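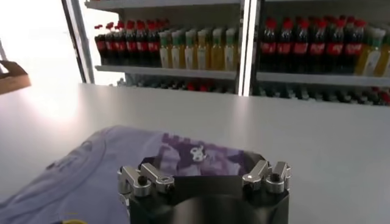

Journal de bord / Atelier

15 décembre 2025

Encore un matin de t-shirts. Vasham veut que le pliage des retours passe à la machine en janvier, et Cadi Howells nous a relu la note de Firuron à voix haute, sans y mettre beaucoup d'enthousiasme. On y parle de « libérer les équipes ». Libérer pour aller où ? Je plie 200 pièces par poste quand les cartons arrivent à l'heure, et je n'ai jamais rien demandé.
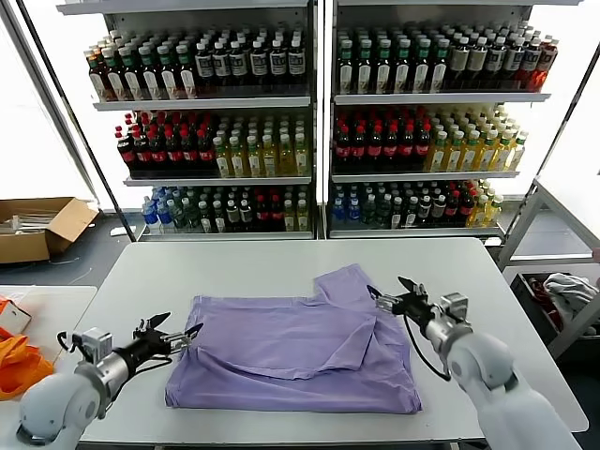

Le t-shirt lavande, un pan rabattu.

J'ai regardé un moment, les bras croisés. Cadi dit que je fais ma tête de contrôleur. Peut-être. La note promet 37 articles à l'heure, mais qui remet le tissu à plat quand ça part de travers ? La réponse est à la page 4 : « l'opérateur ». Donc moi.

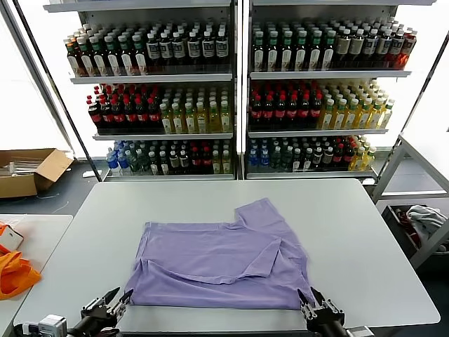 Les deux pinces côté ourlet, une manche encore sortie.

À Taltholm, ils étaient 5 au pliage avant l'installation. Ils y sont toujours, sauf qu'ils surveillent, et ma cousine qui y travaille rentre plus fatiguée qu'avant. Rester debout à attendre une erreur, je ne sais pas faire.

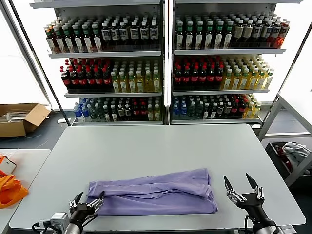 Plié en longueur, bout gauche un peu froissé.

Chez Pritchard, on me l'aurait fait reprendre. Demander demain à Cadi si la prime de rendement saute. Racheter du café.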